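Supper at Stirmont, and the soup that nearly wasn't

I had been trying to get a seat at Janka Hubáček's table since January. She runs a supper club called Pernano out of an old house in Stirmont, and she cooks for whoever gets their name on the list first. I am terrible at lists. I set alarms, I sleep through them, I forget which email address I used. So when she called and asked if I wanted to come early and peel things, I said yes before she got to the part about the onions.

There were a lot of onions!

I showed up at two in the afternoon with my own apron (the green one, which has seen things) and a bag of lemons, because my mother raised me never to walk into a house with empty hands. Janka took the lemons, kissed me on both cheeks and handed me a knife. That was the whole orientation.

Her menus come from all over the place. She grew up on dumplings and sour soups, then spent years cooking in other people's restaurants, and she'll happily put dill next to green chili if she thinks they'll get along. Mostly they do. She told me about a beet and anchovy thing she served last spring that sent one man straight out to the porch for air, and she laughed so hard telling it that she had to put down her spoon.

Janka is a talker when she cooks, by the way. I had expected one of those silent, scowling chefs you see on television, and instead I got the full history of every pot in the house, plus her views on parsley (flat, always flat) and on people who salt their food before tasting it. I have done this my entire life. I kept quiet and chopped. 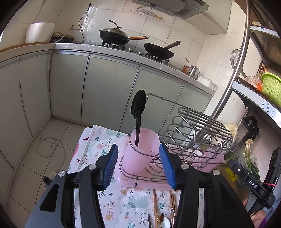 The soup

The main event was a sour mushroom soup, thick with potatoes and finished with cream and vinegar. You add the vinegar at the very end, a little at a time, and you taste after each splash. Janka let me do it. I was so proud of myself that I got chatty, started telling her about my sister's wedding cake, and poured in what I can only describe as a glug.

She tasted it. She looked at me. Then she went and got more potatoes.

It took another pot of stock, most of the remaining cream and a spoonful of honey, and by the time people were hanging up their coats we had a soup again – a slightly larger soup than planned, but a good one. I had two bowls. The woman beside me asked for the recipe and I pointed at Janka and kept eating.

The rest of the night

After the soup came roast duck legs with red cabbage, then a plum cake so soft it barely held together on the fork. Everybody talked to everybody. I got a long and very detailed account of how to smoke trout from a retired surveyor, and I traded numbers with a couple who make cider and promised me a bottle.

I stayed to dry dishes and went home smelling of onions, with a jar of leftover cabbage in my coat pocket. Janka says I can come back for the next one. She's putting me on dessert, well away from the vinegar, and I've already bought the plums.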